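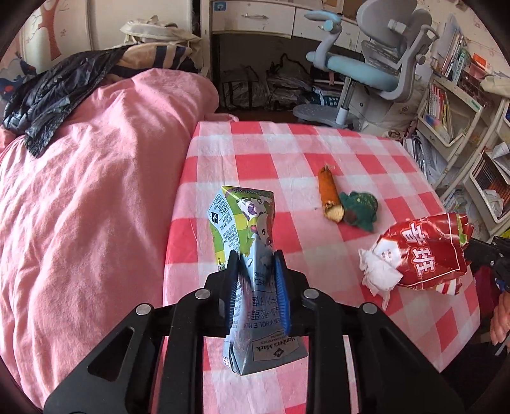

Eglė Ozoliņš keeps her spare finger pads in a biscuit tin, and the first thing she did when I came by on Wednesday was make me sniff one. "Rubber dust," she said. "If it smells like that, it's wearing."

She looks after the hand-held grippers at Erken, and I'd asked her to talk me through how one gets set up and kept going. I expected screws. I got a lot of talk about padding!

"People blame the trigger every time," she told me. "Carton slips, must be the trigger. So they tighten it, and now it crushes the carton. Look at the pads first, please." The ridges do the holding, she says, and when the tops go shiny she swaps the pair, never just one side. (She tried just one side once, on a tool that had done 877 grasps, and it pulled everything to the left.)

A milk carton is her favorite check after new pads go on. She picks it up by the pinched top, then by the body, and watches whether it turns between the fingers. "Plush toys forgive you," she said. "You can grab a toy with terrible alignment and never find out."

Then there are the rivets. Ivars Strazds, who built the first batch, wanted bolts all over, and the two of them still argue about it - cheerfully, as far as I could tell. "Bolts I can undo," Ivars called from the next bench. "Bolts come undone by themselves," Eglė called back.

Her log for the oldest tool is up to 1,602 grasps on its third set of pads. She wipes them down every 10 sessions with a damp cloth and no soap, and closes the fingers on a strip of paper to feel for gaps. I tried the paper test myself and it slid straight out. She took the gripper off me, loosened the left pad, and started again.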